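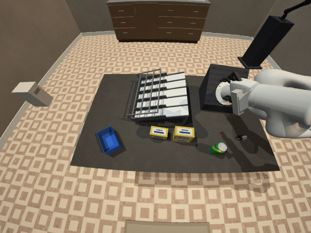 Canilik Robotics: Simulation and Test Group

Contact limit fault found in Pleltach restocking runs

Results from the Pleltach shelf restocking task have been withdrawn after a fault in the Sketar motion controller let the simulated arm press on the rack harder than its limit allows without stopping. The fault affects every run made on the February build. The build was taken off the test servers on the morning the fault was confirmed, and the transfer of the task to the real arm in Cell 2 has been put back.

No hardware was involved and there was no risk to staff. The same controller build was due to be loaded on the Cell 2 arm later in the month.

Pleltach is a simple task. The arm picks boxed goods from the mat, places them on the sloping rack and withdraws. The drinks can and the blue bin are also on the mat, and their start positions are changed between runs. A run counts as passed when the goods are in their lanes at the end and no stop has been raised along the way.

The second condition is the one that failed. Sketar should raise a protective stop when the contact force at the wrist goes above 100 N. On the February build the limit was read correctly at start-up, then overwritten with an empty value each time the gripper closed. An empty value was treated as "no limit". The correct figure came back when the gripper opened again, so every check made with the gripper open gave the expected result. The start-up self-test is one of those checks.

Fabrice Picard found the problem while looking into something else. Several runs marked as passed had cycle times a little longer than the planner had predicted, and he plotted wrist force against time to see where the delay came from. The plots showed the arm leaning on the frame of the rack during placing, in some cases for more than a second, before the box slid down into its lane.

"The planner was asking for a point slightly inside the rack," Picard said. "The controller kept pushing towards it. With a working limit it would have stopped at first contact and we would have seen a failed run."

The planner, Caron, has a separate defect of its own. It works out the clearance for a held box from the size of the box as picked, and does not allow for the box turning in the fingers on the way up. On most placements the margin is enough. In the lanes nearest the side of the rack it is not.

The group has now gone back over the stored logs. Of 1648 runs held for Pleltach, 820 were made on the February build. In 208 of those the wrist force passed the limit at least once while a box was held. All 208 had been recorded with no stop. The remaining runs on that build stayed under the limit, but they are being withdrawn too, as the protection was missing in all of them. Runs made on earlier builds are not affected and stay in the record.

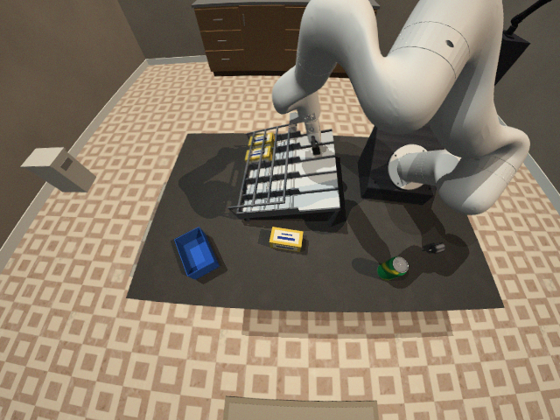 Pleltach test scene: two boxes on the rack, a third on the mat in front of it.

Ariel Sarmiento, who keeps the test servers, said the limit setting had been moved from the controller's main file to the gripper file as part of a tidy-up of settings. The gripper file is loaded again on each close command. The new entry had been added to the file used for the open state and left out of the one used for the closed state. The change was reviewed, and the review covered the open file only.

Three corrections have been made or are in hand.

An empty or missing force limit is now an error. Sketar will refuse to start a move without one, and will stop the arm if the value is lost during a move. This is on the test servers now.

The self-test has a new step in which the gripper closes on a block and the arm is driven slowly against a fixed plate. The stop must be raised within the limit or the test fails. Apolline Bodin has run it on the old build, where it fails as it should, and on the corrected build, where it passes.

The clearance rule in Caron will be changed to use the largest size of the box in any direction until a better estimate of its position in the fingers is available. Corentin Pruvost is making the change. It will rule out some placements close to the side of the rack, and the pass rate for Pleltach is expected to fall.

The scoring script has also been altered. It used to look only for a recorded stop. It now reads the force log directly and fails any run that goes above the limit, whatever the controller reports.

Bheki Van Wyk, who is responsible for releases to hardware, has asked that no build go to Cell 2 until the withdrawn runs have been repeated with both corrections in place. The repeat set will use the same start positions as before, so the two sets can be compared run by run. Until then the arm in Cell 2 stays on the previous build, with its speed limit unchanged.

Users who copied Pleltach results from the shared drive in February should delete them. Anyone who has used the February build for a different task should check whether the gripper closes at any point in it, and if so treat the force limit as absent. Log files should be kept and sent to Fabrice Picard with the name of the task and the build number.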